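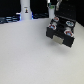

9 May 2021

I have spent most of my free evenings since March teaching a robot arm to put a coaster down on a table, and I am having the best time.

Quick recap if you missed the earlier posts. The workshop on MacLeish lets members book the arm in the evenings, and I've been greedy with the sign-up sheet. I'm still not writing any motion code. You show the arm what you want, it records everything, and then a learning program (ours is called Flonetano, and no, I don't know why) tries to work out what you were getting at. That's the dream, anyway! My job is to be a good example.

There are two ways to do the showing. The first is by hand. You hold a button, the joints go slack, and you push the whole arm through the job like you're teaching a very stiff friend to dance. I loved this on day one. You can feel where the elbow wants to go, you can feel when you're near the end of a joint's travel, and a complete beginner can do it after one minute of practice. The trouble is that your own arms are all over the camera view. The program learns from the pictures too, and it had decided that a blue sweater sleeve was an important part of putting down a coaster. I was wearing the same sweater every night, so that one is on me.

The second way is remote control, and that's what I've moved to. You sit off to the side with a small handle called the Posel, and the gripper copies what your hand does. Tilt the handle, the gripper tilts. Squeeze, it squeezes. It took me six sessions to stop fighting it. You don't feel the table at all, so at first I came down far too hard, and then I got scared and hovered forever. If you look at my early recordings there's a long nervous pause over the tabletop in every single one of them, and guess what the robot learned? It learned to pause! It would swing out nicely, stop just above the surface and think about its life.

So a lot of this spring has gone into cleaning up my own habits. I now practice the approach by itself before I record anything. Out over the table, tilt, come down, stop short, back up. Again, from a different side. Again, slower. It sounds dull and I could do it for hours - there's a rhythm to it, a bit like practicing scales.

I also do some of it with only the wrist camera on my screen. I'd recommend this to anyone who gets the chance. From your chair it all looks obvious, and then you switch over and find out how little the robot gets to go on. 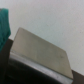

The wrist camera's opinion of things: pale wall, a bit of teal cloth at the left, everything soft.

After a few rounds like that you start moving differently. I tilt later now, and I don't swing the wrist around for no reason. If I can't tell what's going on in that view, I figure the program can't either, and I throw the take out.

Numbers, for the people who like numbers. We have 370 good recordings saved, and my best evening so far was 35. I had hoped for a lot more than that in a night, but your hand gets tired in a way that creeps up on you, and tired takes are sloppy takes. A friend at the Plisosness club told me to stop as soon as I start talking to the robot. I talk to it from the beginning, so I needed a different rule. I stop when I've thrown out two in a row.

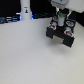
The other thing I changed was the starting pose. I used to send the arm back to exactly the same spot between takes, very neat, very proud of myself. Then we'd start it a hand's width to the left and it had no clue what to do. These days I park it somewhere a little different every time. High, low, turned a bit, close to the table, whatever. The recordings look messier, and the playback has been so much better! Last week it did the whole move six times running from places I'd never started it from, and I made a noise that brought people in from the next room.

Still to fix: the letting go. It opens the fingers a touch early and the coaster drops the last little bit with a slap. I'm pretty sure I do the same thing on the handle, so the plan is a full evening of nothing but slow releases. I've already got the slot booked, and I'm leaving the blue sweater at home.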